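3.2 Reuse of office desktops in the Mitemell district

The second part of the study looked at what happens to desktop computers after offices replace them. We followed 674 machines that were signed out of service in the Mitemell district. Each owner filled in a short form giving the age of the machine, the reason for replacing it and where it was sent. Forms with no destination were returned once and then dropped.

Most owners gave slow software as the reason. Hardware faults came second, and power supply faults were named less often than we expected from Atanasov's earlier survey in Dunard. Machines from small offices stayed in closets longer before anyone dealt with them, in a few cases for more than 5 years. 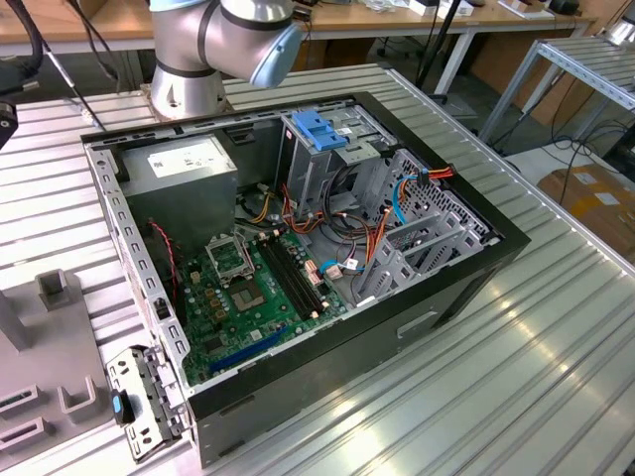 Figure 4. Desktop tower with the side panel removed and the CPU socket open.

Removing parts before resale lowered the price of the case and board but made storage simpler. Dealers in Katene paid by weight for incomplete machines and by model for complete ones. An owner with a mixed lot therefore had to choose between sorting it and accepting the lower rate. Faulkner's interviews, carried out in February, suggest that offices without their own technical staff nearly always took the lower rate. The interview guide is given in Appendix 2.

Storage costs were left out of the price comparison. Few owners could separate them from rent, and the figures we did receive used different floor areas.
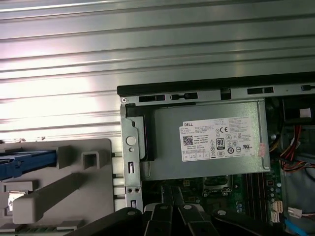

Why do small offices hold on to old desktops for so long?
Most of them had no set date for clearing out equipment, and the person who ordered the new machines was seldom the one responsible for getting rid of the old ones.

Section 3.3 applies the same form to laptops, where batteries had to be recorded separately.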